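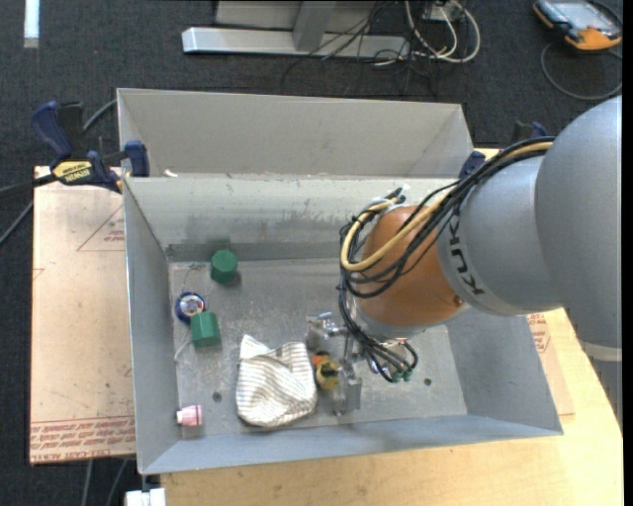 *Sorting bins, Bench 3: front bin with contents, rear bin empty.*

**Trimau Components Store: Bench and Bin Inspection**
Sheet 374, November round
Inspected by: Malte Grube
Bench holder: Archie Rankin
Countersigned: Eckhard Oltmanns

Entries are to be marked Satisfactory (S), Attention (A) or Not applicable (N/A). Any entry marked A must carry a comment and the name of the person responsible.

## 1. Bench top

- [x] Top level and stable under hand pressure: **S**
- [x] Edges free of splinters: **S**
- [x] Fixings beneath the top tight: **S**
- [ ] Bench label legible from the aisle: **A**

Comment: The bench label has faded and is to be replaced with the Povero type now used in the rest of the store. Responsible: A. Rankin.

## 2. Bins, condition

- [x] Walls straight, no open seams: **S**
- [x] Rims free of burrs (checked with a gloved hand): **S**
- [x] Floor holes clear and smooth at the edge: **S**
- [ ] Inner surfaces clean: **A**

Comment: The front bin shows scuffs, dust and faint stains. The scuffs are accepted as wear. The dust and stains are to be removed with a damp cloth and the standard mild detergent. Abrasive pads are not permitted on sheet metal in this store. Responsible: A. Rankin.

Comment: The two holes in the floor of the front bin are to remain uncovered. Items small enough to pass through or lodge in them must be held in a lidded tray.

## 3. Bins, contents

- [ ] Contents of one kind only: **A**
- [ ] Soft materials kept apart from metal parts: **A**
- [ ] Small items in trays: **A**
- [x] No liquids or open containers of liquid: **S**
- [x] Contents below the rim: **S**

Comment: The front bin holds mixed items. The two green pieces differ in shape and are to be entered separately on the stock card. The small pink cylinder and the round blue and silver item are to be identified by the bench holder and placed in trays.

Comment: A white cloth with thin dark stripes was found bunched on the bin floor. Cloths are to be folded and kept in the drawer when not in use. This point was raised on sheet 123 and has not been closed. Responsible: A. Rankin, with R. Wunderlich to confirm.

Comment: The small silver block and the yellow and black item beside it carry no entry on the stock card. Dexter Rivera is to establish whether they belong to the Perer order. Until then they are not to be issued.

## 4. Rear bin

- [x] Empty and available: **S**
- [x] Seated flat behind the front bin: **S**
- [ ] Allocation card fitted: **A**

Comment: The rear bin may be used for the separated metal parts once a card has been fitted. Cards are held at the issue desk.

## 5. Access and surroundings

- [x] Aisle clear to the marked line: **S**
- [x] Lighting adequate for reading part numbers: **S**
- [x] Waste container emptied: **S**
- [x] First aid point signed: **S**
- N/A Ladder or step at bench

## 6. Follow-up

| Item | Action | By |
|---|---|---|
| 1 | Replace bench label | A. Rankin |
| 2 | Clean front bin | A. Rankin |
| 3 | Separate and card contents | A. Rankin |
| 3 | Confirm cloth storage | R. Wunderlich |
| 3 | Trace unlisted parts | D. Rivera |
| 4 | Fit allocation card | M. Grube |

Actions are to be completed within 12 working days. The bench remains in use in the meantime. Completed sheets are to be returned to Eckhard Oltmanns for filing.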